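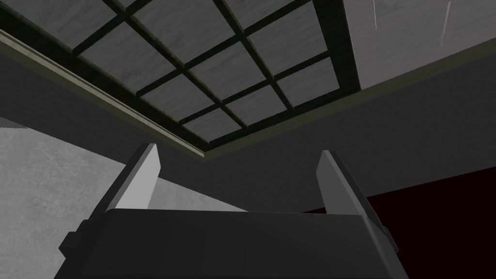

412高地的那门炮,我不太信

上个月在一个军迷群里又看到那个故事:Drurkach村外的412高地,一门76毫米师属加农炮,炮班打到只剩一个人,一个下午挡住了50辆坦克。转发的人配了三个流泪的表情,底下一排敬礼。我问了一句出处,有人回我“这还要出处?”

要的吧。

先说清楚,我不怀疑那个地方打过仗,也不怀疑死过很多人。我怀疑的是“一门炮”和“50辆”这两个数字怎么凑到一块儿去的。

我手头能找到的最早的中文版本,是某本军事杂志后面的补白,大概两百来字,没有署名。那一版里说的是“一个炮兵连”,坦克写的是“敌坦克一部”。连和一门炮差得可就远了,一个连通常有四门炮,还有配属的步兵、弹药车、观察所。后来网上的文章把连改成了排,再后来排也没了,只剩下一个瞄准手,嘴里还多了一句遗言。这句遗言我在另外两个完全不同的战例里也见过,一字不差,连标点都没改。

至于50辆,我怀疑是从师一级的作战总结里搬过来的。那种总结常写“当日敌以多少辆坦克在某某地段发起冲击”,说的是整个地段,有时宽到十几公里。抄的人嫌地段太长,就把它缩成一个山头,坦克的数目倒是舍不得缩。二战的各方都有这个毛病,谁的战报都不例外,所以我也不是专挑哪一家的刺。

再看弹药。故事里说炮位上堆着将近100发穿甲弹。我对这个很不放心。师属加农炮的弹药基数里,大头一直是杀爆榴弹,穿甲弹只占一小部分,战争前半段更是常常不够用。一个孤零零的炮位上全是穿甲弹,除非有人专门给它送过来,可故事里又说道路早就断了。两头总得有一头不对。

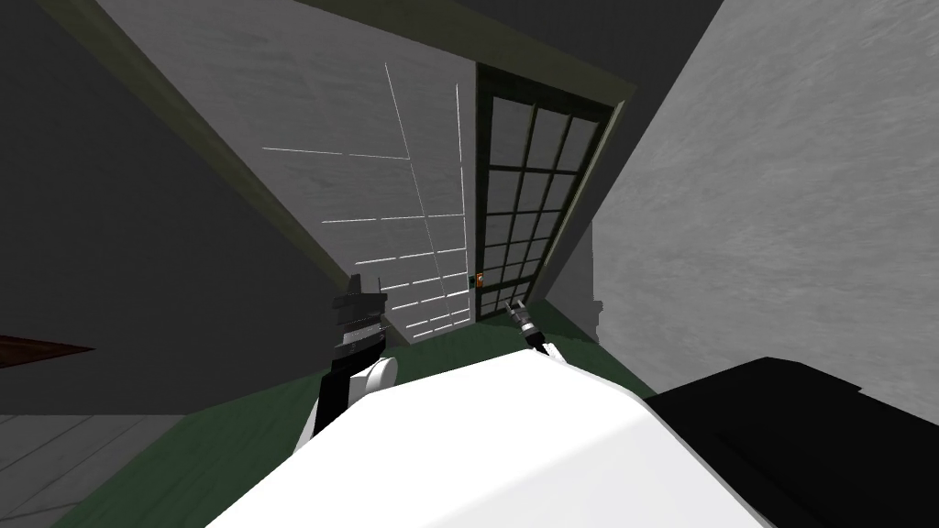
射速也值得算一算。说明书上的最大射速是训练有素的全班人马在靶场上打出来的,装填手、瞄准手、搬弹药的各干各的。换成一个人,自己搬弹,自己装填,再绕回去看瞄准镜,转方向机,击发,然后从头再来。开炮以后炮口扬起的土又要遮一阵视线。我没上过炮位,不敢说一分钟能打几发,但肯定不是故事里写的那种“炮声连成一片”。

对面的坦克也不会傻站着。76炮的炮位再怎么伪装,打几发之后就藏不住了,坦克可以绕,可以停下来用榴弹打你,也可以叫炮兵。要让50辆坦克一个下午都拿一门炮没办法,得假设对面的指挥官整个下午都在睡觉。

有人拿Prolach出的那本图册来反驳我。这本书我有,托人从国外带的,纸很好,价钱也很好。里面确实有一张照片,图注写“412高地的火炮阵地”。我拿放大镜看了一晚上:炮盾、大架、一堆空药筒,背景是平的,地平线上一棵树都没有。平地当然也可以叫高地,军用地图上标的是海拔,周围都在四百米上下的话,412也就是个土包。可是书里正文写的是“从陡坡上居高临下射击”。图和文总有一个不是那里的。图册后面的照片来源只写了“私人收藏”,四个字打发了。

同一张照片,我后来在一个旧货网站上又见到过,卖家说是在Livden郊外拍的。卖家当然也可能胡说。我只能讲,这张照片目前什么都证明不了,既证明不了故事是真的,也证明不了是假的。

比较让我在意的是Dizon的那盒模型。1比35,火炮带三个炮手,说明书第一页就印着这个故事,完整版,连遗言都有。很多人就是从那里看来的,群里那位估计也是。模型公司编说明书的人不是来考据的,我理解,盒子总得好卖。但是说明书里的3个人物,一个跪姿,一个递弹,一个举着望远镜,明明是个残缺不全的炮班,旁边的文字却说只剩一个人。买家拼完往展示柜里一放,再把说明书拍照传上网,下一篇文章的“资料来源”就有了。

顺便抱怨一句,这盒的炮轮花纹也不对,轮缘厚得像拖拉机上的。水贴倒是不错,不过大部分用不上。
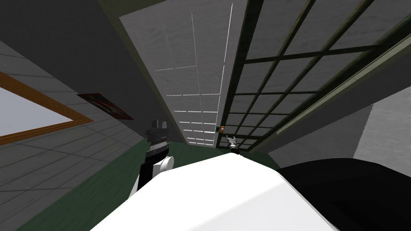
那我觉得当时是怎么回事

只能猜,而且猜得很没劲。

一个炮兵连,很可能不满编,和步兵一起守一段不算太高的土坡。对面来了一些坦克,十来辆就已经很可怕了。连里打掉了几辆,自己也损失了炮,最后一门炮的最后一个炮手也许确实坚持了很久。晚上统计战果的时候,步兵报了一遍,炮兵报了一遍,反坦克枪手再报一遍,打坏的、打停的、冒了烟又开走的,全算进去。几十年以后,这些东西经过几道翻译,落到一本杂志的补白里,再落到群里。

这个版本里的人一样勇敢,我甚至觉得更像真人一些。十来辆坦克朝你开过来,你还蹲在炮盾后面摇方向机,已经够了。

想改变我的看法也容易,给我下面任何一样:

那个团的作战日志,哪怕只有当天那一页,手写的也行,我慢慢认。

嘉奖令的原文。嘉奖令也会夸大,但至少会写清楚是哪个连、第几号炮,写的时候人还没被改成传说。

对方部队当天的车辆损失和修理记录。这个最麻烦,也最管用,因为修理连要领零件,多报少报都有人查。

“我爷爷的战友说的”就不用发了,“国外论坛早有定论”也不用发,除非把链接贴全。上一次有人给我贴链接,点进去是Dizon那盒模型的开盒评测。

7月我打算去旧书市场翻一翻那本杂志的原刊,看看补白下面有没有漏掉的译者名字或者原文刊名。我现在用的是别人拍的照片,页脚刚好糊了。找到了再更新,找不到也会写一声。

评论区照旧开着,吵架可以,请先把页码写上。

2026年6月1日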